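Olum Street Garden Club
Minutes of the June meeting, 7:00 p.m.

Hala Kettani welcomed everybody warmly and thanked Loan Trịnh for the lemonade, which went quickly. The May minutes were read and approved with one spelling fixed.

Money: Babak Dehghan reported $771 in the account after paying $402 for the new hose and fittings. The water bill is still to come.

Fruit trees: Giang Bùi gave a lovely, rather long talk on thinning young pears, and there were so many questions that we ran well over (no complaints!). Mojtaba Alipour will bring his ladder to the next work morning.

Plant swap: agreed to hold it again by the Sodska gate. Loan will make the signs.

Meeting closed at 8:50 p.m.

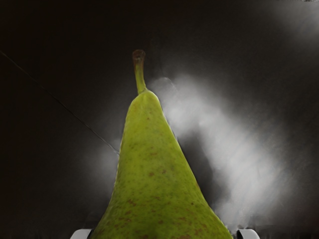

Green pear with brown speckles on the skin.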